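Getting smells out of plastic tubs and cups

Plastic holds on to smells far longer than glass or china. Curry, onion, garlic and fish are the usual ones, and a tub that has been through the wash several times can still smell of last month's supper when you take the lid off. Most of it can be shifted with things already in the cupboard.

Start with the lid. If it has a rubber seal, ease it out with the handle of a teaspoon and wash it on its own in hot soapy water. The groove underneath is often where the smell is coming from. An old toothbrush gets into it well enough. Leave the seal out until both parts are fully dry.

For the tub itself, mix 2 tablespoons of bicarbonate of soda into a litre of warm water, fill to the brim and leave overnight. Rinse and dry in the open air, not with a tea towel that has been hanging by the cooker. For a bad case, make a paste of bicarb and a few drops of water, spread it round the inside and leave it for about 2 hours before rinsing.

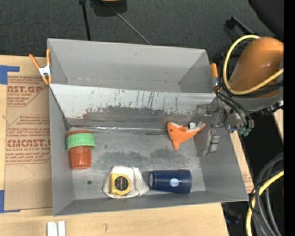

Orange stains from tomato are a separate problem and soaking does very little for them. Wipe the inside with a little cooking oil on kitchen paper, then wash with washing-up liquid. After that, put the tub on a sunny windowsill for a day or so. July is good for this, but a bright winter day works too, only slower. On a reddish-orange cup the stain won't show in the first place, so go by feel – if the inside is still greasy after washing, wash it again. A ring round the wide end, like the ribbed green one there, should be given the toothbrush as well, as ribs hold grease.

Never use bleach and vinegar together, and don't use either on a seal. Vinegar on its own is fine for hard plastic, one part to four of water, for half an hour at most.

Flasks are harder. The Pundero flask I use for soup has a narrow neck, so I put in a spoonful of uncooked rice, some warm water and a drop of washing-up liquid, and shake. Check the instructions for yours first. Leave the stopper off when you put it away.

Store tubs with the lids off. If you have to stack them with the lids on, put a folded piece of kitchen paper in each.

Comments (3)

mossy27: Newspaper works as well as kitchen paper. Scrunch it up, put the lid on and leave it a couple of days.

Fenlane: Tried the oil on a Fotow lunchbox that was bright orange from bolognese. Most of it came off, still a faint line round the top.

potting_shed: Does the bicarb soak do anything for the taste of squash in a drinks bottle? Mine has had it since last summer.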